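Workshop > Build Groups > Two-Arm Build > Minutes

Print this page | E-mail this page

Search minutes Go

MINUTES OF THE TWO-ARM BUILD GROUP
Nillovar Shared Workshop, April

Chair: Forough Tehrani

1. Minutes of the previous meeting
The minutes were approved without change.

2. Dusting task
The chair reported on the work at the bench. The task remains as agreed: pick up the duster from the tabletop and clear the paper scraps from the area by the shelf legs. Members reviewed the following. 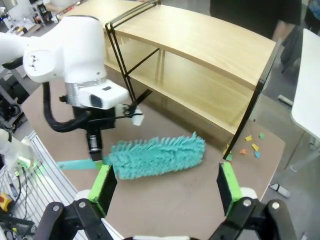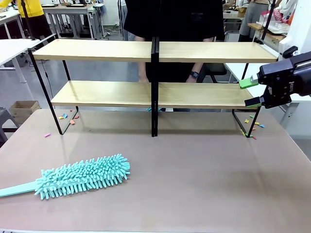 Duster on the table, gripper fingers open:

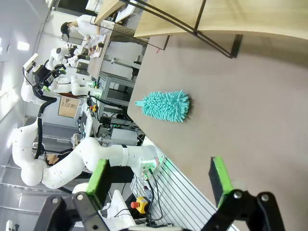 It was agreed that the starting position of the duster should be varied between runs. The log now holds 311 runs, of which 13 have yet to be labeled. The group asked that labeling be finished before any further change to the grip settings.

3. Cables
A member asked that the wrist cables be checked for wear at each session. Agreed.

4. Purchases
A quote of $487 from Singhal for replacement finger pads and linkage bolts was accepted. The request for a second Memine controller was held over.

5. Bench time
The group will keep its present hours. The bench is to be cleared by 3 p.m. when the Jivorus project has the room.

The meeting closed at 7:40 p.m.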